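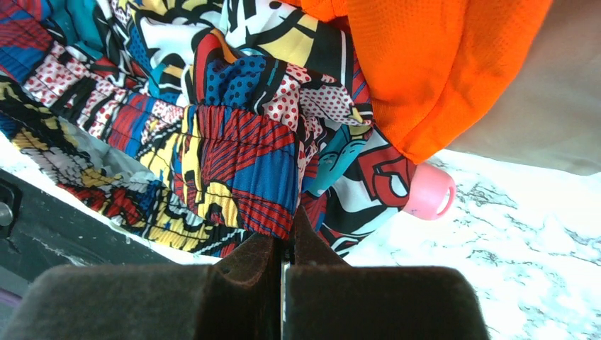 Comic-print fabric with a gathered band, in red, blue and yellow.

FOR IMMEDIATE RELEASE
April 16, 2018

Pernville's old Harahap Granary to reopen in August after long repair

PERNVILLE -- The Harahap Granary, the stone grain store at the foot of Priltorport Street, will open its doors to visitors again this August. Closed 6 years. Roof first, then floors, then the river wall, which took longer than anyone had planned for.

The work was carried out by Brodus, the building conservation firm, under contract to the Pernville Heritage Office. Main structure now complete. Lighting, signs and the new side entrance still to come.

About the building

Put up by the Harahap family, grain merchants, on the low ground between the market and the river. Two stories over a vaulted cellar. The walls are local gray limestone, very thick at the base and narrowing as they go up, with small square vents under the eaves on the river side. Carts came in from Priltorport Street through the big arch, unloaded, and went out by the yard. The arch is still there. So are the wheel guards, worn down on the left side much more than the right.

Priltorport Street itself takes its name from the old water gate, pulled down when the quay was widened. Part of the gate's footing was found under the granary yard during drainage work and has been left in place under a grating. Visitors will be able to look down at it.

The cellar is the oldest part. Its vault rests on 6 squat columns, no two capitals cut quite the same, and it is thought that at least some of the stone was brought over from an earlier building on the site. People in the neighborhood still call it "the chapel" although there is no record of it ever being one.

What was done

-- Roof timbers repaired, oak spliced into oak where the ends had rotted. 119 timbers in all needed work. Original pegs kept wherever they would hold.
-- Cement pointing from an earlier repair taken out by hand and replaced with lime.
-- River wall underpinned and the buttress at the north corner rebuilt using its own stone.
-- Upper floor boards lifted, numbered, and put back in the same order. Tally marks scratched by the grain porters near the hoist door have been left alone, no varnish.
-- Hoist wheel cleaned and fixed in postion. It will not turn.

The stair to the upper floor is steep and has been kept as built. A lift in the new side entrance will serve the ground and upper floors. The cellar can be reached by steps only, for now -- a ramp from the yard is being looked at but has not been approved.

Visiting

Opening day and hours to be announced. Entry to the ground floor and yard will be free. Cellar by guided tour, small groups, flat shoes please. The yard gate on Priltorport Street stays locked until opening, and the footpath along the river wall is closed while the scaffold comes down. Use the market side untill then.

Press visits can be arranged before opening. Hard hats supplied. Drawings of the roof and cellar available on request from the Pernville Heritage Office press desk, Market Hall, Pernville.

ENDS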